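Section 4: Sorting and storing your fruit and veg

Filed under: Kitchen guides, Storage, Allesmont range

Right, by now you should have the Allesmont rack standing up straight (if it's still leaning to the left, go back to Section 3 and look at the note on the rear feet, I'll wait). This section is all about what goes in it. I'm Malcolm Pickering, I wrote most of this guide at my own kitchen table, and I've been filling and emptying one of these racks for long enough to have made every mistake going.

You'll need:
The baskets, pulled out of the rack and put on the worktop
A clean tea towel you don't mind getting grubby
A soft brush (an old, clean pastry brush is fine)
The paper labels from the bag marked Ketbridge
Whatever you've just brought home from the shops

Before you start

The baskets come with a thin film of dust from the packing, so give them a wash in warm soapy water and let them drain upside down. They're plastic, so please don't put them in the dishwasher on the hot programme. I did this with my very first one and it came out shaped like a hat.

Caution: each basket takes a top load of 12 kilos when it's seated properly on its runners. That's a lot of potatoes, and you really won't want to lift it out when it's that full, so stop well short.

4.1 Sorting what you've bought

1. Tip everything out of its bags onto the tea towel. All of it, even the things you think are fine. Plastic bags hold the damp in and that's where most of the trouble starts.

2. Make two heaps, one for things that like the dark and one for things that don't care. Potatoes, onions and garlic go in the first heap. Apples, peaches, oranges and so on go in the second.

3. Split the onions off from the potatoes. I know everybody's gran kept them together, mine did too, but they really do spoil each other. Opposite ends of the rack, if you can manage it.

4. Pick out anything soft, split or weeping and put it by the cooker to be used tonight. Howard Holroyd, who tested the early racks for us, calls this the soup pile – and he makes a very good soup, so I've stolen the name.

Note: do your sorting in daylight if you possibly can. The light under my wall cupboards makes everything look riper than it is.

4.2 Checking each piece as it goes in

This is the bit people skip, and I do understand, because you've got cold shopping waiting and the kettle's on. But it only takes a minute and you'll throw far less away.

1. Put the first basket flat on the worktop, with the label slot facing you.

2. Take one piece at a time and turn it right round in your hand. You're feeling for soft places more than looking for ugly ones. A thumb pressed gently near the stalk end will tell you most of what you need to know about a peach, and if it gives straight away it belongs in tonight's pudding.

3. Lower it in. Don't drop it! A bruise from a short fall won't show until a day or two later, and by then it'll have started on its neighbours.

4. Start in the corners and work towards the middle. Round things settle nicely into a corner and won't roll when you slide the basket home.

Specks and freckles on the skin are usually nothing to worry about, and neither is patchy colour. Plenty of perfectly good produce is pale and yellowish at one end and pink further down, with a scatter of tiny dark dots over the top, and I'd put that in the basket without a second thought so long as it felt firm.
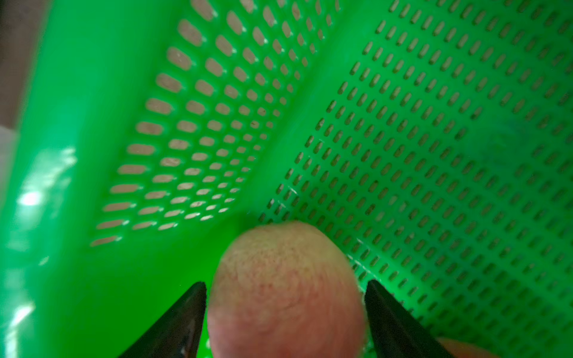 5. Leave a bit of a gap round anything soft-skinned. Air is your friend here. One layer is plenty for peaches, plums and pears, and two is all right for apples if you're careful.

6. Slot in the label. I write what's in there and nothing else, but my sister puts the use-by as well and her kitchen is a lot tidier than mine.

Note: if you've got one of the green baskets, look at your potatoes before they go in and again when you take them out, preferably over by the window. A green tinge on a potato is easy to miss against green plastic, and green potatoes shouldn't be eaten. Cut out a small patch if you like, but if it's all over, put it on the compost.

4.3 Putting the baskets back in the rack

1. Heaviest at the bottom. That'll be your potatoes for most people, or squash in September when the garden goes mad.

2. Tilt the front of the basket up a touch, find the runners with the back corners and then let it down level. It should slide in with no shoving. If it sticks halfway, take it out and start again – the runners on the early racks were a shade tight and you can chip the paint by forcing them.

3. Onions and garlic go in the middle, fruit at the top where you'll see it and remember to eat it.

4. If you bought the dark cover (it's the Risico one, sold separately), hang it over the bottom basket only. I tried covering the lot and forgot I owned any apples.

Caution: don't push the rack hard up against a radiator, oven or boiler cupboard. Leave at least 30 centimetres. Potatoes near a warm pipe will sprout faster than you'd believe.

4.4 Looking after things during the week

Have a quick rummage every couple of days. I do mine while the pasta's boiling. Lift things up and look underneath, as trouble nearly always starts where two pieces touch or where one sits on the basket itself.

If you do find something gone over, take it out along with whatever was touching it. Wipe the spot with a damp cloth and dry it before anything goes back. The ones that were touching are generally fine to eat but I wouldn't keep them much longer.

Every month or so, empty the baskets completely and wash them. Loose onion skins, bits of stalk and soil all collect in the corners, and the pastry brush comes into its own for this. A spoonful of bicarb in 500 ml of warm water shifts any smell that's hung about.

4.5 A few things I get asked

Bananas. Hang them up somewhere else. They ripen everything near them, which is handy if you've got rock-hard pears and a nuisance the rest of the time.

Washing before storing. I don't. Brush the soil off potatoes and carrots and wash them when you're ready to cook. If you must wash things first, get them properly dry before they go anywhere near a basket.

Tomatoes. Top basket, stalk side down, single layer. They can go in the fridge once they're ripe, but do let them come back up to room temperature before you eat them or they taste of very little.

Lining the baskets. A sheet of kitchen paper is fine under soft fruit. Please don't use newspaper with the Khoury basket inserts, as the ink comes off on the pale ones and you'll never get it out (ask me how I know).

Spare baskets and runners. These are sold singly, and the part number for the basket is 111. Tell us which colour you'd like when you order or you'll get whatever's on the shelf.

Section 5 covers fitting the castors, so keep that little hex key somewhere safe.

Last updated May 8, 2026
14 comments | 37 shares
Contact us | Delivery and returns | © Allesmont Kitchen Storage | Back to top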